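Section 4. Teaching a pick by hand or by remote control

Applies to: Rernau teaching package, controller software 2.1 and later
Last revised May 11, 2025

Read Section 3 (Safety circuit and enabling switch) before you start. The steps in this section assume that the arm is mounted, the tool load has been entered, and the emergency stop has been tested on the current shift.

You can teach a pick in two ways. In hand guiding, you hold the arm by the wrist and move it yourself. In remote control, you stand at the operator station and drive the arm with the Tichý handset. Both methods write the same kind of recording, and you can mix them in one task file. Hand guiding is quicker for large moves. Remote control is better for the last part of the approach, where a hand on the wrist tends to push the gripper sideways.

4.1 Before you record

1. Clear the floor inside the marked area. Cables that cross the walking path must be covered or moved.

2. Fix the bin to the table. It must not shift when you press down on the front wall with your palm. If it shifts, every pick you record afterward will be off by the same distance.

3. Check the hose and cable bundle. Move the wrist joint slowly through its full range with the handset and watch the bundle the whole time. It should not pull tight at either end.

4. Set the speed limit to TEACH. The status line reads TEACH 2 when the limit is active.

5. Open a new task file and give it a name. Names can have up to 24 characters. Spaces are allowed but slashes are not.

CAUTION: Do not reach into the bin while the handset is live. Release the enabling switch and wait for the status line to read HELD.

4.2 Loading the bin

Use objects that differ in shape and surface. A bin full of identical boxes will record cleanly and teach the system very little. The Potus object set is a good place to start, but any household goods will do if they are dry and can survive a drop from the height of the bin wall.

Put the objects in by hand and then leave them where they fall. Do not line them up. Objects that touch each other or lean on a wall are useful and should stay in.

Do not load glass, open liquids, or anything with a loose battery.
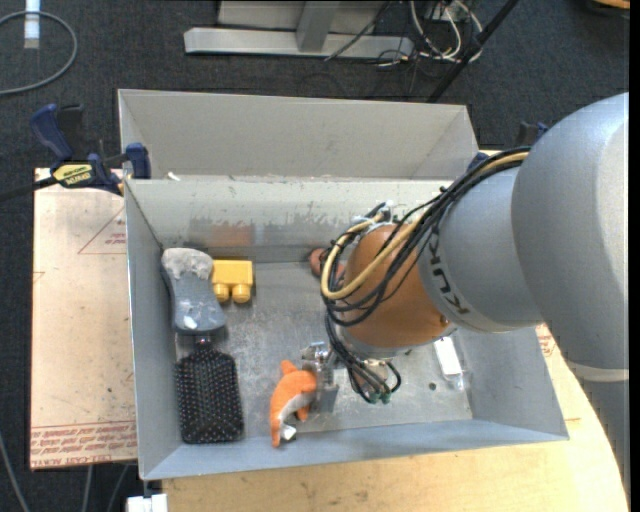 Plan the order of picks before you pick up the handset. Start with whatever the gripper can reach without pushing a second object, and leave items close to a wall until you have more space to work in. A soft object such as the orange plush toy will give under the finger, so come down slowly and stop closing as soon as it is held. The yellow building block needs a different approach: line the finger up with a flat side and keep clear of the studs. With the hairbrush, bristles up, approach the edges of the pad and stay off the bristles. Watch the hanging cables as well as the finger, as they can come down close to the bin floor and sweep a light item out of place.

4.3 Recording by hand guiding

1. Press and hold the enabling switch.

2. Press GUIDE on the panel. The arm goes soft within a second. Support the wrist with your free hand as it does.

3. Press RECORD.

4. Move the arm from the home position to a point above the object. Hold the wrist, never the cable bundle or the hose.

5. Pause briefly above the object. The pause is stored as a marker, and you will need it if you edit the recording later.

6. Lower the gripper, close it with the foot pedal, and lift straight up until the object is above the bin wall.

7. Carry the object to the drop point and open the gripper.

8. Press RECORD again to stop.

Note: If the arm feels heavy or drifts down when you let go of it, stop. The tool load is wrong. Go back to Section 2 and enter it again.

4.4 Recording by remote control

1. Stand at the operator station, outside the marked area, with a clear view into the bin. Use the camera view only as a second check.

2. Choose the drive frame. TOOL moves the arm along the direction of the gripper. TABLE moves it along the edges of the table. New operators usually find TABLE easier.

3. Press and hold the enabling switch on the handset, then press RECORD.

4. Drive to the object. Use the coarse setting until the finger is level with the top of the bin, then switch to fine.

5. Close the gripper with the trigger. Half travel closes at low force. Full travel closes at the force set in the task file.

6. Lift, carry, and release as in 4.3.

7. Press RECORD to stop.

If a pick fails, keep recording. Open the gripper, lift clear, and try again from above. Recoveries are stored with the rest of the file and are worth having. Stop only if the arm has touched the bin or an object has left it.

CAUTION: The arm takes the shortest path when you press HOME. Lift the gripper above the bin walls first.

4.5 How many recordings

The memory on a standard controller holds 400 recordings. Copy them to the Nevitz station and clear the memory before it is full, or the oldest files will be overwritten without a prompt.

Refill and mix the bin after each full pass. If you teach the same layout over and over, the arm will learn the layout.

4.6 Checking and saving

1. Open the task file and choose REVIEW.

2. Play each new recording at low speed with the bin empty.

3. Delete any recording in which the bin moved, the cables caught, or the enabling switch was released partway through.

4. Choose SAVE. Wait for the file number to appear before you turn off the panel.

4.7 Messages

1252: Guide mode refused. The speed limit is not set to TEACH. Set it and try again.

2571: Recording has a gap. The link to the handset dropped out during the move. Delete the recording and repeat it. If the message comes back, replace the handset cable.

For all other messages see Appendix B. Replay of saved tasks at working speed is covered in Section 5.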